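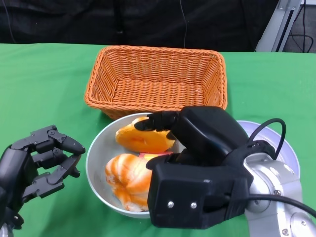 Orange woven basket, gray bowl with fruit and a roll, green tablecloth

Can I put cut fruit and bread in a woven basket, and how do I clean it?

Posted by Anjana Wanigasekara, 9/22/18
Category: Kitchen and Dining > Serving

I have a rectangular basket with a rolled rim, woven from some kind of orange rope-like strand. It came with no tag, so I don't know if it is dyed paper cord, plastic or something natural. It is empty at the moment because I can't decide what is safe to keep in it.

What I would like is one thing in the middle of the table at breakfast that holds the bread and the fruit together. Right now both go in the gray bowl, and the bread ends up soft on the side that touches the fruit. The fruit is usually mango or papaya, already cut, so there is juice. The basket has a lot more room than the bowl.

My questions are these. Does the basket need a liner for rolls? Can cut fruit go in it at all if I put something underneath? And if juice gets into the weave, how do I get it out without the color running onto my tablecloth? The cloth is green and I would like it to stay green. I looked at the Maverness site and they sell a similar basket, but the page only says "wipe clean" and gives no material.

3 replies

Valeriano Bermúdez
Member since June, 32 posts

Bread yes, cut fruit no. At least not directly.

A tight weave like that has a lot of small gaps where crumbs and juice collect. Crumbs you can shake out. Juice goes down between the strands and dries there, and then you have a sticky spot that smells and brings in fruit flies. Whole fruit with the skin on is fine in a basket. Anything cut should sit in its own dish.

For the bread, use a cotton napkin big enough to come up over the sides. Croissants and other buttery rolls need it more than plain ones do, as the butter leaves grease marks on the weave. Wash the napkin when it gets greasy.

If you want everything in one place, set a small dish with the fruit at one end of the basket and put the bread on the napkin at the other end. Measure the floor of the basket first and not the top, because flared sides make it look bigger than it is. I bought a dish that fit the opening and sat crooked halfway down.

To check for color, wet a white paper towel, squeeze it out, and press it on the underside of the basket for a minute. Then do the inside. If any orange comes off on the towel, don't wash it with water and don't put it down on a damp cloth. If nothing comes off you can wipe it with a little dish soap on a rag. Stand it upside down on a rack until it is fully dry, including under the rim. The rim is thicker and holds water longer than the rest.

I would not soak it either way until you know what it is made of.

delbridge_kitchen
986 posts

Agree with most of the above. A few things to add.

Cut mango or papaya shouldn't be out on the table as a regular storage spot anyway. Put out what you will eat at that meal and keep the rest covered in the fridge. So the basket is really only for serving, and that makes it simpler.

For dried juice in the weave, use a soft toothbrush that is barely damp and go along the strands, then blot with a dry cloth. Do the color test first as he said. For crumbs, turn it over and tap the bottom, or use the brush attachment on the vacuum.

If you are worried about the tablecloth, put a plate or a flat mat under the basket. I have a cork one from Noh that I cut down to size. A cloth can pick up dye from a wet basket bottom, and you may not see it until you lift the basket.

As for the soft bread – two dishes will fix that no matter what you do about the basket. The roll is taking up moisture from the fruit. A small plate for the bread would do the job.

Rusia
10 posts

just put it in the dishwasher on the top shelf, mine has been in there 100 times and it's fine

Comment from Valeriano Bermúdez: Yours may be plastic. Please don't do this with one you can't identify. Paper cord and natural fiber can lose their shape in there.

Comment from Anjana Wanigasekara: Thank you all. I did the paper towel test and got a faint orange mark from the inside and nothing from the bottom. No dishwasher for this one. I'll use a napkin for the rolls and leave the fruit in the bowl.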